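Split seam in leather armchair: is the Fleder repair kit worth it, or do I pay for a real repair?

Posted by Wumpini Abugri in Furniture & Upholstery

I have a leather armchair that came with the house. No label on it that I can find. The seam on the front of the seat cushion has let go along the rounded edge, right where the backs of your knees go. The split is 7 inches long. The leather itself looks OK to me, a bit dry, but the holes along one side have started to stretch into little slots.

I got a quote from Ristside Upholstery for $225, and that's if I bring the cushion in myself. Then my brother-in-law sent me a link to the Fleder kit, which is $68 and claims an "invisible, permanent bond in 20 minutes, no sewing skills needed." It has glue, a strip of backing cloth, some filler and a tiny bottle of color. The reviews are all five stars and they all sound like the same guy.

I can sew on a button. I don't own a sewing machine. I don't care if the fix shows a little, but I don't want it to pop open again the first time somebody heavy sits down. The cover does unzip at the back, if that matters. Has anybody used one of these kits on a seam, as opposed to a scratch or a small hole?

Jirayu Mahawong

I used it on a car seat and it worked great. Just clean it really well first and let it dry overnight. The color match was off but you stop noticing. Go for it!

Thodoris Zervas

I'd want to know where on the car seat. A glue patch on a side bolster that never gets sat on can last for years and tells you very little about the front of an armchair cushion.

I've bought two of these kits over the years, one of them a Fleder, and my opinion of them is low. The backing cloth is fine. The glue is ordinary flexible glue. The filler is what bothers me, since it gets spread over a joint that has to bend every time you sit, and a dried film of anything on a moving joint is going to crack. Mine did. Then I had to pick it out of the leather grain with a toothpick before I could sew the thing the way I should have in the first place. Read the listing again and see whether it says "seam" anywhere. The one I bought said "rips, tears, burns and holes," and the picture was of a flat sofa arm.

I'm also not going to tell you $225 is a rip-off. It's a lot for seven inches of stitching, but you're paying for somebody to take the cover apart and put it back together. Ask them whether that price covers restitching the whole front seam or only the open part. If it's only the open part, I'd walk. Old thread doesn't rot in one place, and you could be back there for the next few inches by Christmas.

What I'd do in your place is sew it by hand. You need bonded polyester or nylon upholstery thread, a curved needle, a scrap of strong cotton tape for behind the slotted holes, and something to hold the needle with. Skip the waxed thread in the craft aisle unless it tells you what it's made of. Half of it is just thick cotton, and I wouldn't trust it under a sitting adult.

Take the cover off. Tug on the seam on either side of the split until you get to thread that doesn't give. Start an inch before the split and finish an inch past it, using the old holes where they're still round. Where they've stretched, glue the tape to the inside of the leather, leave it overnight, and make new holes through both. Stay a little farther from the edge, but keep the holes lined up with each other or you'll get a pucker.

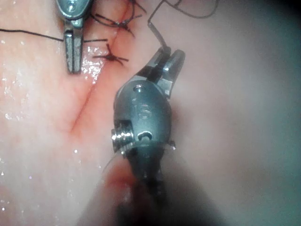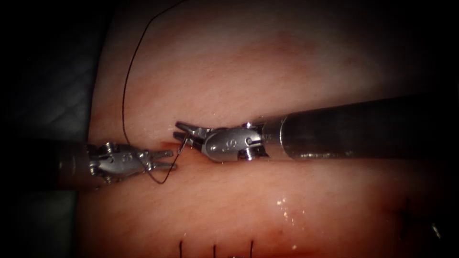 Most of the trouble on a cushion front comes from working on a curve. On a flat table you can push a needle down and find it again underneath. On something that bulges toward you, like the pad in the second picture, the surface keeps dropping away and a straight needle comes out wherever it feels like. So get the curved one and roll your wrist with it. And get hold of the needle with narrow jaws of some kind. Slender ones like those will pull a point through a tight spot where fingertips just slide off. Cheap needle-nose pliers will do, with a bit of masking tape on them if they have teeth.

Go through twice with a backstitch. Pull snug, stop when the edges meet, and don't keep hauling on it, which is how the slots got there to begin with. Tie off on the inside. A dab of glue on the knot is the only place I'd use any.

As for leather conditioner, I've never seen it bring back leather that was already weak. Try it if you like the smell.

Iona MacRitchie

Mostly agree with Thodoris, but I'd be more careful about one thing. Before you buy anything, bend the leather back on itself next to the holes. If you see fine cracks, or it feels like cardboard, no thread is going to hold there and you'll make a row of perforations like a stamp. In that case you need a new front panel, and I'd go back to Ristside and ask what that costs.

Also check that it's leather at all. "Came with the house, no label" makes me wonder. Look at the cut edge inside the seam. If there's woven cloth stuck to the back of a thin skin, it's most likely vinyl or bonded, and I wouldn't spend $225 on it or $68 either.

Wumpini Abugri

Thanks both. Looked inside on Sunday and the cut edge is fuzzy all the way through with no cloth, so I'm calling it leather. It bends without cracking except for one small spot near the left corner. I called the shop and the quote was for the open part only, which settles that. Ordered thread and a set of curved needles. Thodoris, what size thread? The site I ordered from had three and I picked the middle one without knowing why.

Thodoris Zervas

If it was 69, 92 or 138, then the middle one is what I'd have told you. For the left corner, put tape behind it whether the holes look stretched or not, and go slow there.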